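Teaching by hand, badly

June 7, 2021

I have spent my evenings lately in a simulated living room, driving a simulated robot, trying to put simulated objects where a small ring tells me to. My real living room has not been vacuumed since I started.

The project is called Stuvine, and the idea is simple enough. A person does the task by remote control, the software records every twitch, and later a model learns to do the same thing without the person. The person is me. I have recorded 205 demonstrations so far. The target is 630, a number Abimbola Adeleke wrote on our planning page without so much as a footnote.

What you learn first about teaching a robot is how little you know about your own hands. I put things down all day long and I couldn't have told you how I do it. With two joysticks it becomes a committee decision. Forward a bit. Down a bit. Too far down. Up. Let go. Watch the thing tip over in tasteful slow motion.

What you learn second is that the robot will copy your nerves as well. My early runs had a little wobble before every release, and the first trained policy came back with the same wobble, faithfully reproduced, like a child who has picked up your worst word. Abimbola made me throw out nearly all of them – I kept copies, out of spite.

Low shelves are the worst. On an open tabletop you can come in from above and look competent. A shelf under a tabletop means coming in sideways, between the legs, with a lamp overhead that I'd feel bad about knocking off even though it's made of polygons. The pale ring on the lower shelf is where the object has to end up. 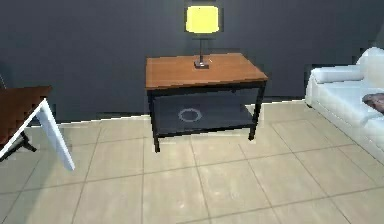
What I changed

I slowed the approach by half and stopped correcting in mid-air. If a run starts badly I now scrap it and begin again, which hurts my pride less than watching the replay. I also take a break after every 7 runs, when my thumbs start to have opinions.

The next policy gets trained once the shelf runs are in. Abimbola would like that to be well before September. I have asked for a better joystick.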